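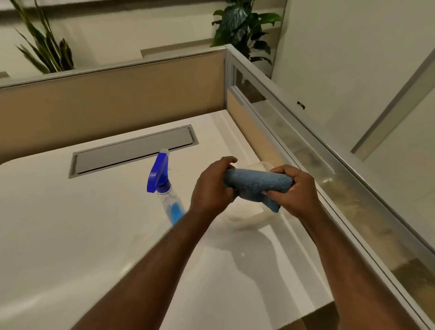

Ulla Honkanen thinks we should hold off the second arm until the cloth work is costed properly, and asks why desks and not floors. Fair point. Floors are already covered by the machine at Clindale, desks are where the hours go. Her other point, on spares, is taken up below.

Clistenari desk-cleaning project – progress report
September 28, 2018, by the Munina project desk
Reading time: 3 minutes

Where we are. Hand work is being broken into steps so we know what the gripper has to cope with before we buy one. Bottle, cloth, container, wipe. Cloth is the hard bit – it never sits the same way twice. Flanagan have quoted 2696 for the arm and controller, grippers extra at 160 each. We want 2 grippers, one as a spare. Delivery would be December if the order goes in soon.

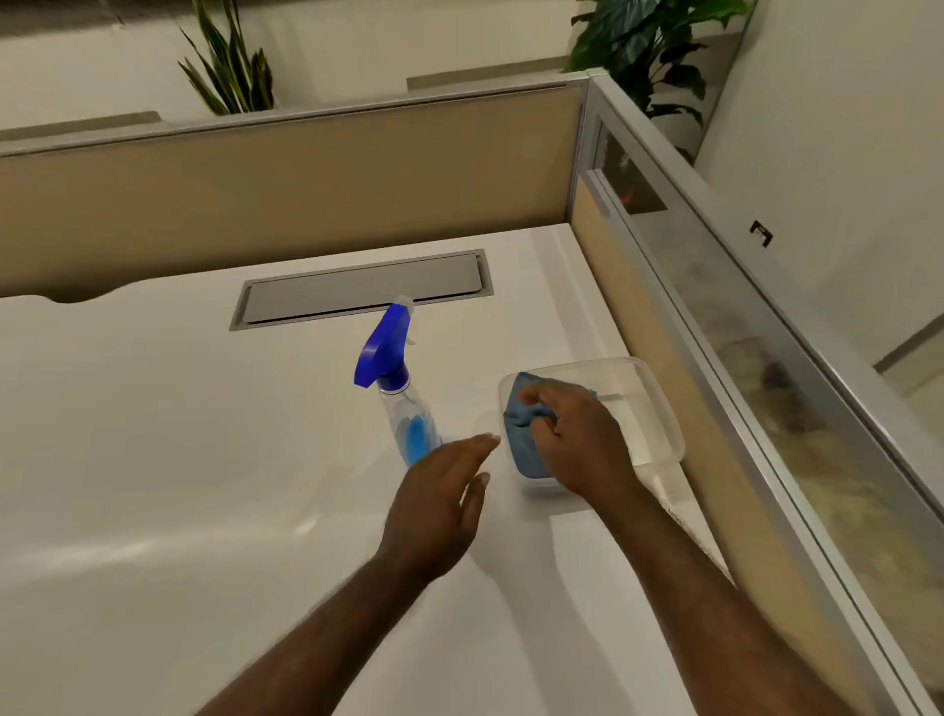
Spend and what we still need

Nothing spent on hardware yet. Desk hire at Clindale paid up. Still to agree: mounting, guarding, a sensible service contract (Flanagan's is too long for us, have asked for a shorter one). Spills need a seperate line in the budget as wiping up liquid is a different job from dusting, and the arm will want some sort of splash cover. No price for that yet, chasing.

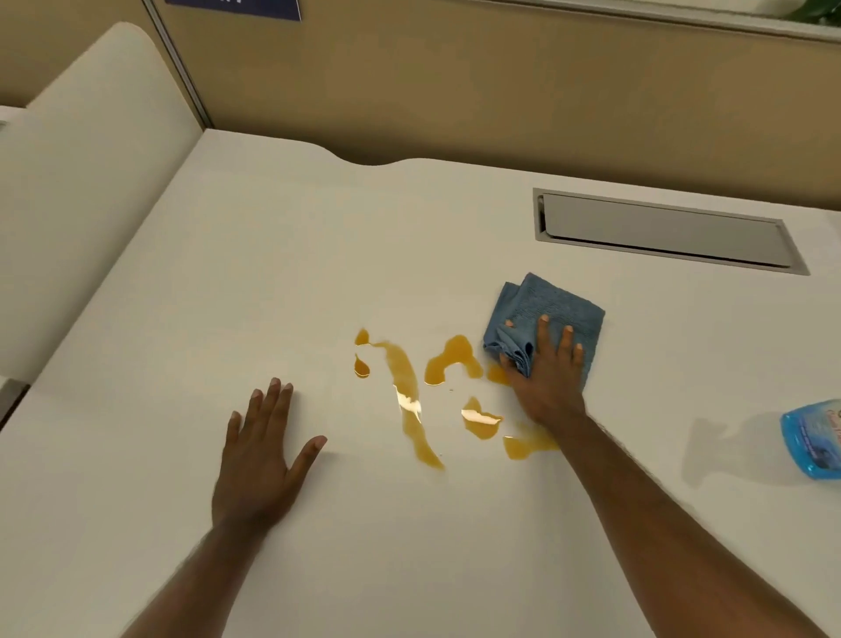 Can the order wait until the new year? Only if we accept a new quote, the present one lapses at the end of December. Would rather have a descision before then.

Contact: Munina project desk, Clindale | © 2018 Clistenari | Back to top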